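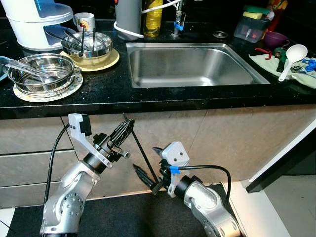
Granite and the Set-In Sink

Kitchens | Worktops & Basins

Black granite hides crumbs and shows limescale. Fitter Gaspard Pruvost of Fleury cuts two or three openings a week for rectangular stainless basins and leaves the edge polished. A brushed finish masks fine scratches from steel bowls; a mirror finish does not.

Sealing matters more than color. Pruvost applies 2 coats, waits 8 hours, then tests with a spoonful of water. Beige cabinet fronts need a bead of silicone under the counter lip, renewed when it yellows.

Print this article | E-mail this article

Contact | © Drustolstead | Back to top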